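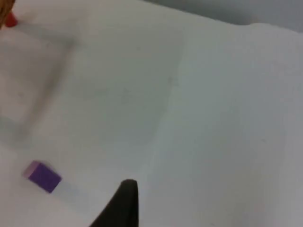 Zuweira Mahama wrote that the arm kept stopping over the basket during the Zornovdale open day rehearsal, and that visitors would be let in whether or not it was fixed. She asked for a fix on the day, or failing that a clear instruction for the people running the table.

**Ticket:** 41
**Opened:** 19 June 2025
**Site:** Zornovdale, open day demonstration table
**Software:** Stekeo
**Status:** open, workaround in place

## Reported fault

The demonstration is a simple sort. A visitor picks an object, the operator selects it on the Stekeo screen, and the arm is meant to put it in the basket. In rehearsal it stopped part way through the move with the message "place target lost". Pressing Resume cleared the message but the arm often stopped again at the same point. Restarting the whole program worked, but it takes too long with a queue waiting.

## First checks

Power and network were fine. The emergency stop had not been touched. I swapped the wrist camera cable for the spare and the fault came back on the next run, so the original cable has gone back on.

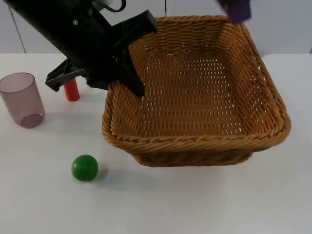
The place position in Stekeo is stored as a point plus a clearance height, and the height in the open day file had been copied from the Odville setup, where they use a flat tray. I opened the file and compared it with the table here. With a flat tray there is nothing for the jaws to clear on the way in. At Zornovdale they open over the left rim of a wicker basket, with one jaw inside the rim and the other outside over the tabletop, and the stored height makes no allowance for that. I raised the clearance and saved the file under a new name – the old one is still there, please don't delete it yet.

I also moved the place point further in from the rim. The purple block was used for the test runs after the change, with the green ball and the red cylinder left out on the table where they were.
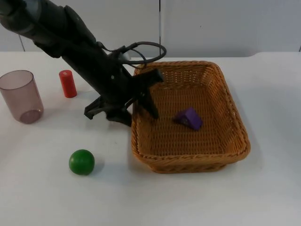
## After the height change

Fewer stops, but not cured. The message now comes up mostly when the operator selects a second object quickly after the first. The log shows the wrist camera feed timing out before the new target is sent. The timeout in the file was 200 ms. I set it to 300 ms and ran the sort again with Zuweira operating. It stopped once in that session, on the ball.

I wondered whether the camera was dropping out altogether, so I turned the wrist to face the wall panels and left the feed running through the lunch break. No gaps in the log. My reading is that the camera is all right and the delay comes from the program, but I can't show that from here.

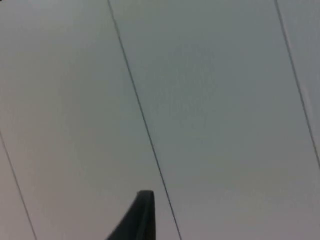 ## Instructions for the table

1. Load the new file, not the Odville copy.
2. Wait for the "ready" line before selecting the next object.
3. If the message appears, press Stop, then Home, then Start. Don't use Resume.
4. Keep visitors' hands off the table until the arm is back at Home. If the basket gets nudged, tell the operator before the next run.
5. Write down the time and the object for every stop.

## Still to do

- Mulligan to look at the timeout handling. Logs for both sessions are attached.
- Odville to confirm whether they ever see the same message with the tray.
- Zuweira to send the stop list after the last visitor group.
- Check the January version of the file, which may already have had a higher clearance in it.

Leave this ticket open until Mulligan has replied. The height change can stay in for any site that uses a basket, but the timeout change is for the open day only and should be put back to 200 ms afterwards.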